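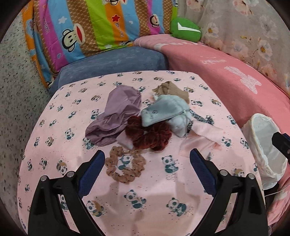 Handling Soft Things: notes from the open day
Course handout for the Dimerside evening course in practical robotics
27 January 2018

These notes cover the open day at Asthorpe and should be read before the next class. If you missed the visit, borrow somebody's sketches as well, as I can't draw the finger pads nearly well enough to do them justice. If you came, thank you for turning out in such numbers (78 names in the visitors' book!) and for asking such good questions that the afternoon session ran well past its slot.

What the open day was about

Most of you have met robots that move hard things: boxes, bottles, metal blanks. A box keeps its shape when you pick it up, so once you know where its corners are you know nearly everything. Asthorpe works on the other sort of object, the household bits that flop, fold and cling to each other. Their project is called Nodwood, and its subject is tidying — lifting small soft items from a bed or a low seat and putting them somewhere sensible, such as a lined bin.

The part I had been looking forward to was the hand-held gripper. It has two fingers with blue textured pads, much like the ones fitted to the arm, except that a person carries it and does the job. The camera on the tool records what the fingers are doing as they go, and those recordings are what the arm later learns from. No programming is needed to give a demonstration, and several of you were getting the hang of it within minutes.

Why cloth is hard

Look at a heap of hair ties, socks and scraps of fabric and you will see the trouble straight away. One item lies half under another. A satiny cloth slides where a knitted one catches. Then there is colour: a pale pink cloth on a pale pink sheet hardly shows at all, and a printed sheet adds dozens of little shapes which have nothing to do with the task. I love this problem, because a four-year-old can do it and we are still working out how to describe what the child is doing.

A ruffled scrunchie spread out in a ring is a lovely test piece. Do you pinch one side of it, or try to close the fingers over the whole ring? People tried both on the day. Pinching one side was more popular, and it leaves the rest hanging, so you must think about clearance when you carry it over the rim of a bin.

The stages of a pick

The demonstrators used Vahidi's scheme, which splits each pick into 4 stages. Learn the names, as we shall use them for the rest of term.

1. Approach. Fingers open, wide enough to pass either side of the chosen item without nudging its neighbours. Come in slowly. Hurried approaches were the commonest fault in our own attempts.

2. Close. Bring the pads together on the cloth and leave the sheet where it is. If the sheet lifts too, open up and start again.

3. Carry. Keep the item clear of the pile and in view of the camera. A long strip may trail, so allow extra height.

4. Release. Open the fingers wide over the bin and wait a moment before moving off, in case the cloth is still clinging to a pad. A liner folded over the rim narrows the opening slightly and can be caught by a fingertip, so aim for the middle.
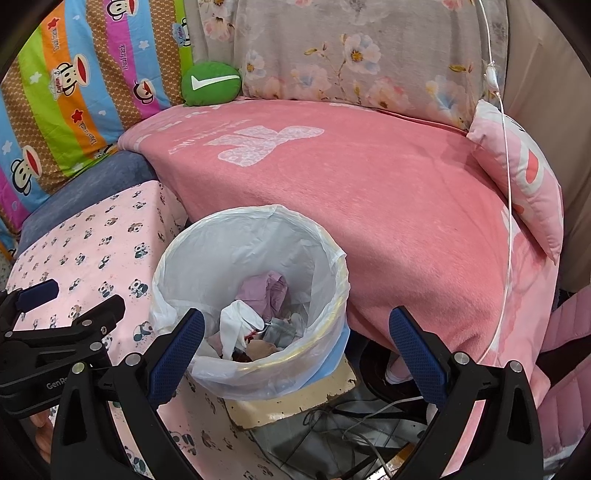

Our own tries

Nine of you had a go with the tool, and between you we logged 17 complete picks, from approach to release. I was delighted with that for a first attempt. The demonstrators asked us to keep the clumsy ones in the log along with the neat ones, and we had a good talk over tea about whether a fumble followed by a recovery teaches more than a clean pick. I lean towards yes. Opinions at my table were split, and I'd like to hear the arguments again in class.

Before the next class

Take a small heap of soft items at home and tidy it using only your thumb and one finger. Go at half your normal speed. Write down which item you chose first and why, and note any pick where something else came up with it.

Then try the same heap on a patterned cover, with one eye shut. It is surprisingly good fun — bring your notes, and bring a sock or scrunchie you don't mind lending to the bench.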